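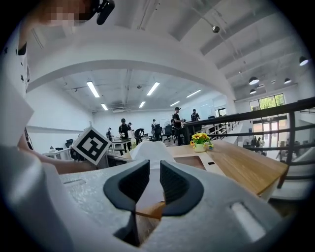
Table flowers (some people say tabletop arrangements, and my grandmother just said "the pot") are small plants or bunches of blooms kept on a table where people sit, eat or work. I've been writing entries for this household wiki for a while now and this is the one I kept putting off, mostly because I have too many opinions. The basic idea is simple enough. You take something cheerful, you put it in a container that won't tip over, and you find it a spot where elbows don't go. Sunflowers in a white pot, set close to the back edge of a pale wooden table, are about as classic as it gets, and I love how the yellow picks up a warm orange-brown table edge. Blue bowls do something similar for daffodils, but that's a spring thing and I'll get to it.

Name

You'll see "centerpiece" used for all of this, and I think that's a mistake. A centerpiece goes in the middle and is usually there for an occasion. A table flower can go anywhere and stays for weeks. Ashton Kingi, who edits the furniture entries here, disagrees with me and wants the two articles merged. We've been going back and forth on the talk page since December. For now they're separate!

Kinds

Cut flowers in water are the oldest kind and still my favorite for smell. They need a fresh trim and clean water every couple of days, and they're done in a week or so.

Potted live plants last longer but ask for more. Dwarf sunflowers can be grown in pots, though they want a lot of sun and get leggy and sad on a table far from a window. Primroses and cyclamen put up with a cooler room. African violets will sit on the same table for years if you water them from the bottom and leave them alone (I can't leave things alone, so mine never last).

Artificial flowers used to be looked down on, and plenty of people still do. I've come around. From across a room a decent fabric bloom with green leaves packed in around it looks perfectly nice, and it doesn't care about drafts, dark corners or a long vacation. Dust is the enemy. A soft paintbrush gets into the petals better than a cloth does.

Dried flowers are somewhere in between. Statice and strawflower hold their color well. Hydrangea gets brittle and sheds all over the butter.

Size and placing

The usual advice for a dining table is to keep things low enough that people can see each other over the top. On a desk or worktable I'd go smaller still. A pot 6 inches across is the biggest I'd put on a table that gets used every day, and the base should be wider than you think it needs to be. Tall pots with narrow feet look elegant right up to the moment a sleeve catches them.

Back edges are good if there's a wall behind. On a mezzanine or balcony, with a railing behind the table, I'd bring the pot in a few inches or stick it down with a dab of museum putty, as railings have gaps and pots are round. The Ukasari tea room has its upstairs tables lined up along a rail like that, and every pot up there is puttied down. I know because I tried to lift one.

Saucers matter for anything alive. Water trapped under a pot will leave a pale ring on oiled or waxed wood, and I've got a table at home with 30 years of them, some mine, some inherited. Felt pads stop scratches but hold damp, so use cork.

Local customs

In Stistuvholm, where I live, the table pot is changed on the first of the month and the old one goes out on the front step for anybody who wants it. The garden store Van Wyk keeps a shelf of small pots just for this, and they told me they sell 480 in a good summer month. That seems like a lot for a town our size (we're 3,000 people) but then I buy two at a time myself. Over in Urnetti they don't do the step thing at all and they think we're strange.

White pots are the most common here by far. Older houses have a few brown glazed ones with handles, which are heavier and hold water better, and which turn up at yard sales if you get there early.

Care in brief

Turn live plants a quarter turn each time you water. Keep cut flowers away from the fruit bowl — ripening fruit gives off ethylene, and it makes petals drop. Pick off brown leaves as you see them. Wipe the outside of the pot too, especially a white one, where coffee splashes show up right away.

See also: Window boxes; Saucers and drip trays; Centerpiece (merge under discussion)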